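Puzzle-edge panels and short jumpers
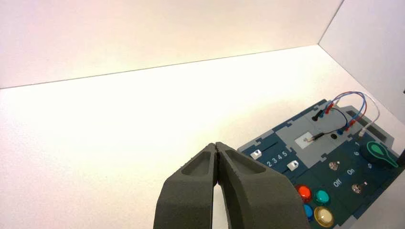

Dark panel with the light grey section on top and the red, blue and white wiring plugged in.

I have been going back and forth on how to lay out small practice circuits so that they can be taken apart and rebuilt without a soldering iron. The current answer is panels with interlocking edges, like jigsaw pieces. The base is a dark navy-teal, the raised section is light grey with the same kind of notches, and the circuit sits on the grey part.

The wiring is all plug-in. Red, blue and white wires loop up over the board and come back down into it. I used to trim everything flat, and on the Plendmont board that was a mistake: a wire with no slack pulls sideways on its plug, and the contact gets intermittent after a few weeks. Loops take more room but they stay put.

Some notes from the April rebuild:

Wire length. I cut at 35 mm for neighboring sockets and 800 mm for the run back to the bench supply. The long run is overkill - roughly half would do - but I had the reel open.

Resistor. 1000 ohms in series with the indicator. Bright enough on a desk.

Color. Pick a code and write it down. Mine has changed twice and the old Okon notes are now useless to me.

Kazimír Holub wrote in to ask whether the tabs loosen with use. Mine have been apart 27 times by the log and I can feel a little play at one corner, none elsewhere. Sliding them apart seems to be what wears them, so lift straight up.

Next job is labels for the plugs. The Ziltis tape I tried peels at the ends.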